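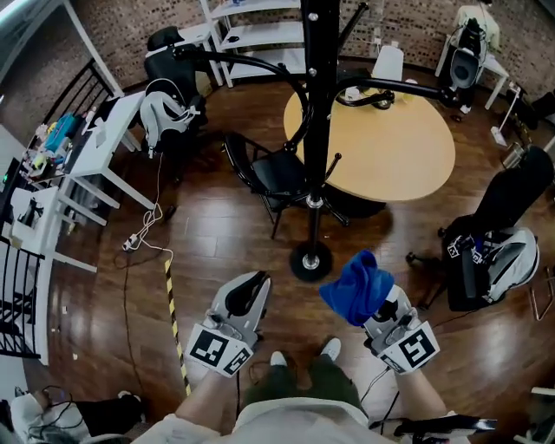
Coat stand, round table and desks

The blue cloth was in hand at this point, at the coat stand. The stand is black, with a round base, curved hooks at the top and small white knobs on the pole. Behind it is the round table, with a black chair pushed in on the near side.

Room notes

This page covers the ground-floor room at Budivier, which was put in order one Thursday in January. The work took 3 hours. It is the first of the rooms to be written up; the Prestero store and the upper landing will get pages of their own.

Floor

Dark brown wood with a gloss finish. Dust shows up on it quickly, so it is swept before anything else is moved and wiped last. Use a well-wrung cloth and go with the grain. The white power strip near the left-hand desk stays where it is for now. Its cables are to be sorted by length and tied, leaving enough slack for the desk to be pulled forward 40 cm.

Wall

Curved, with a speckled brick pattern. Flat-backed furniture does not sit flush against it. Allow a gap behind the white shelving unit and clean there with a long brush. Nothing is to be fixed to the wall without asking the Shirima office.

Coat stand

Keep the base flat on the boards and lift the stand to move it. Heavy coats should be spread evenly over the hooks. The pole is dusted from the top down, going round each knob.

Round table

Light wood, pale yellow top, dark pedestal. The white lamp belongs towards the far edge. The top is wiped with a damp cloth and dried at once. Wax is applied every 4 months, using the Hulen tin from the store.

Desks

Both white. The one with the black office chair in front carries the teal-blue case and a good many small parts and tools. Small parts go into lidded boxes, tools into the drawer tray. The second desk or side table is kept for boxes awaiting a label.

Still to do

Cable ties, 120 mm, one bag. Felt pads for the chair legs. Labels for the open shelves.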